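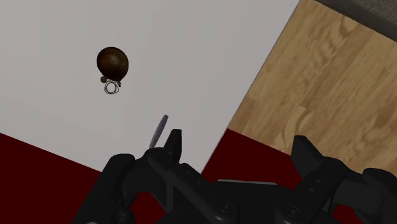
The Rornley Death Notices Index is on course to finish its second stage, though the course has bent a little since our last report to the Flenditz fund in May. We said then that the family announcements would be transcribed by the end of summer and the longer obituaries by Christmas. The announcements were finished in autumn and the obituaries are well under way. If the index had to be drawn as an object, a glossy brown bauble with a tangle of wire loop beneath it would do nicely: the round, polished part is what the public gets to search, and the wire is how the surnames are joined up. Most of this report is about the wire.

What we were funded to do

As a reminder, for anyone at Flenditz who has inherited our folder, the grant covers the death notices, funeral announcements, notices of thanks and full obituaries printed in the Rornley paper over a span of 80 years. We are to transcribe them, index them by name and place, and let people search them free of charge. The scanning was completed under the first grant by Tô, whose final invoice arrived before the final box did. Both have since been dealt with.

Where we are

Transcription of the short notices is complete. Checking is complete for all but the last few years of the run, where the paper changed its typeface to something narrow and fashionable and the scans are hard going. Anyone who has tried to tell a "rn" from an "m" at that size will understand why a whole family called Barnes spent the summer in our index as Bames.

The full obituaries are slower. A short notice gives a name, a street, a church and a request for no flowers. An obituary gives all of that and then a lifetime of clubs, regiments, bowls trophies, two maiden names and a brother in Canada. We agreed in the application to index every person named and not only the person who had died. We stand by that decision, and would like it noted that we made it before reading one.

Searching is open to the public for the earlier part of the run. The remainder will be added in 3 releases, as set out in the original plan. The first of these is ready apart from the help page, which has been written and then rewritten by people who already know how to use the search and so find it difficult to be helpful.

The surname question

In May we warned that married women would be a problem, and they have not let us down. For much of the period the paper printed a wife under her husband's full name, initials and all, and mentioned her own first name in the last line if there was room. A straight transcription therefore shows a number of men dying twice, the first time leaving a widower.

Rima, the cataloguing system we use, can hold linked names but does not like to hold them under more than one spelling. We have got round this with a separate list of name forms which is loaded in each night. It works, and it is ugly. A proper fix would need a change to Rima itself and we have put in a request. The reply thanked us for our interest in the product.

Readers can now search under a woman's own name, her married name or her husband's name and arrive at the same entry. This was the thing people asked for most at the open afternoons, usually after they had told us that their grandmother was not in the index. She usually was, under Mrs and somebody else's initials. 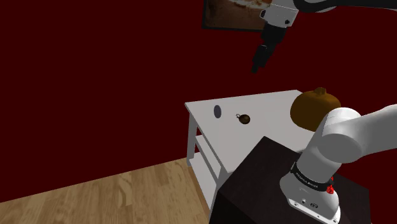

The dark red wall and light wooden floor, with the lower part of the framed picture.

Wording and euphemism

A side effect of reading so many notices is that one begins to see the fashions come and go. For a long stretch of the run people in Rornley fell asleep. They were then called home for a decade or so, and after that passed peacefully, including several whose obituaries on the facing page suggest they did nothing peacefully. We have kept the printed wording in every case and added a plain field for date of death, which the paper often left out on the grounds that everyone knew.

We were asked by Flenditz whether the wording could be searched as well. It can. We have held the feature back from the public site while we deal with the verses, which were chosen from a card at the newspaper's front counter and so turn up again and again. A search for "golden gates" at present returns more of the town than is useful.

Corrections from the public

The corrections form went live with the first release. Most messages have been kind and nearly all have been right. They fall into two kinds: mistakes we made in copying, which we put right, and mistakes the paper made at the time, which we leave as printed and mark with a note. The second kind takes longer to answer. Some families have waited a very long time to complain about a wrong middle name and want to be sure that somebody has written it down.

We have had 16 requests to remove or hide an entry. All concerned recent notices, and we have hidden the address in each case and left the name and date standing, in line with the policy sent to you with the application. One correspondent asked for a relative to be removed because he had been, in the writer's words, a disgrace. We explained that the index has no field for this.

Money

Spending is within the budget. Travel is underspent, as the bound volumes turned out to be closer to hand than we had feared. Equipment is very slightly over, owing to a replacement screen for the checking desk. We should like to move the remaining travel money into checking time for the obituaries and would be grateful for a yes or no before the next payment is due.

Risks

The main risk is time. Checking an obituary against its scan takes about 2 sittings, one to read it and one to work out how all the cousins are related, and we cannot see a decent way of shortening either. If the work does slip we propose to release the obituaries unchecked but clearly marked, and to correct them as we go.

The other risk is Rima. The supplier plans an upgrade in the new year and has promised that nothing will change, so we are taking a full copy first.

Next steps

Publish the first of the remaining releases, with or without a help page. Finish the narrow-typeface years. Settle the verses. Send Flenditz a list of the surnames still waiting to be joined up, as requested, although we would suggest reading it sitting down.

December 9, 2024
By the Rornley Death Notices Index

Print | E-mail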